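Skokeo Pair Hand-Held Grippers: Four Weeks of Use

Posted Friday, May 9, 2025

I bought the Skokeo pair to replace two older Unari grippers that had developed too much slop in the joints. My use is recording demonstrations of household chores: picking up, sorting, bagging, folding. The recordings train a policy that later runs on a small two-arm setup, so what I need from a hand-held gripper is that it closes the same way every time and that I can use it for a full afternoon.

The pair cost me $700 with the case and two sets of fingers. The Unari pair was cheaper when I bought it, and the Targate G2, which I had on loan for ten days during the same period, is more expensive. I paid for the Skokeo myself.

What comes with it

Two grippers, left and right, each with its own camera mount. Two sets of narrow fingers, one plain and one with soft pads. A charging cable for each grip, a hex key, and a printed sheet with the calibration pattern. The sheet is thin paper and mine arrived with a fold through the middle, so I printed a new one on card. The camera isn't included. I used the same two Aigner wide-angle cameras I had on the Unari pair, and they fit the mounts without an adapter.

Setup took one evening. Most of that was calibration, which has to be done separately for each hand. The instructions skip the step where you zero the finger opening with the trigger fully released. If you leave it out, the logged width is off by a few millimeters for the whole session. I lost my first day of recordings this way.

Weight and grip

Each unit weighs 690 grams on my kitchen scale with the camera fitted. The Targate is lighter and you feel the difference after an hour. The Skokeo puts more of its weight forward, over the linkage, so the wrist does more work when you reach across something wide like a bed or a table. I started taking a break every 80 minutes. With the Targate I could go longer.

The trigger is good. It has a long, even pull, and there is no dead zone at the start the way there was on the Unari. Small adjustments near full close are easy to make, and this matters for thin things.

Thin and soft objects

Most grippers I have tried can pick up a cup. Thin plastic is a better test, and I spent more time on it than on anything else. A garbage bag has no shape of its own, it slides, and it gives the fingers almost nothing to close on. With the plain fingers, the Skokeo pinches a single fold of bag and holds it while the other hand works on something else.
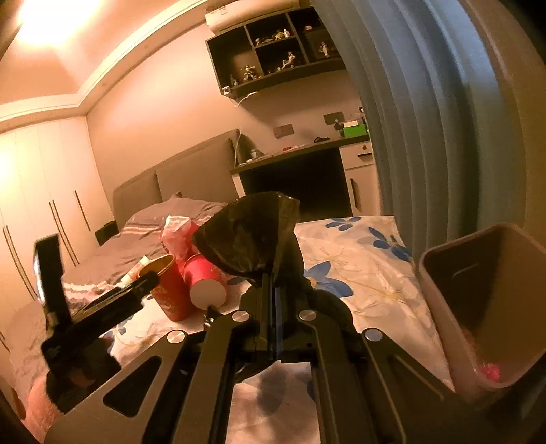 The padded fingers are worse for this job. The pads are thick enough that the tips meet slightly behind the front edge, and a thin fold of plastic slips out of that gap when you pull. I went back to the plain fingers after two sessions and have only used the pads for glass and ceramics since then.

Opening a bag with two grippers is still slow. You need to catch one layer with each hand and separate them, and there is no feeling in the fingertips to tell you whether you have one layer or two. That problem is common to all three brands. The Targate has slightly wider tips, and it caught both layers more often in my sessions. The Unari was about even with the Skokeo when it was new.

Cloth is easier. Towels, pillowcases and T-shirts all went fine with either set of fingers. Sheets pulled tight over a mattress are hard to start, and I usually had to push a small wrinkle up with one hand and grab it with the other.

Rigid objects

Plastic cups, packages, tubes, pens and remote controls are all fine. A cup lying on its side on a soft surface can roll away if you come in low, so I learned to come down from above and take it by the rim. The opening is wide enough for a normal drinking cup around the body, but not for a big mug unless you use the handle.

Heavy things are not what this is made for. A full one-liter bottle turned in the fingers as soon as I tilted it, with the pads or without.

Using two at once

The linkages are wide, and this is my main complaint. When both hands work close together, the outer plates bump into each other before the fingertips meet. You get used to holding one hand higher or turned a little to the side, but those habits end up in the data. The Targate is narrower here and I could bring the tips together with both hands level.

The plates also cover part of the near view in each camera. I don't lose the fingertips, but I do lose some of what is right behind them. Moving the camera up one notch on the mount helped – it shows more of the room and less of what I am working on, so it is a trade.

Reliability

I have recorded 1,589 episodes with the pair. I threw out 69 of them for tracking problems, mostly in a room with plain walls and one bright ceiling light. Drawing the curtain helped with glare from the window, and slowing down at the start of each episode helped more.

One screw on the right unit worked loose in the third week. I put a drop of threadlocker on it and it has held. The joints still move freely, with no play that I can feel. The Unari pair was already loose at this point, though I bought it last October and used it harder in the first month.

Battery life is fine for a day with breaks. The charging port is on the bottom of the grip, so you can't record while it is plugged in.

Software

The recorder app is plain and does what it should. Start and stop are on the left grip, and a long press marks the last episode as bad. I would like a way to change that to the right hand. Export took some work, as the timestamps from the two hands are in separate files and you have to line them up yourself. The Targate software writes one file.

Which one to buy

For bags, wrappers and cloth, I would buy the Skokeo again. The trigger and the plain fingertips are the best of the three. If most of your work needs both hands close together, or you record for long stretches, the Targate is worth the extra money. I would only get the Unari now if the price is the deciding point, and I would order spare joints with it.

I am keeping the Skokeo pair and have ordered a second set of plain fingers. The left tip has started to round off at the corner.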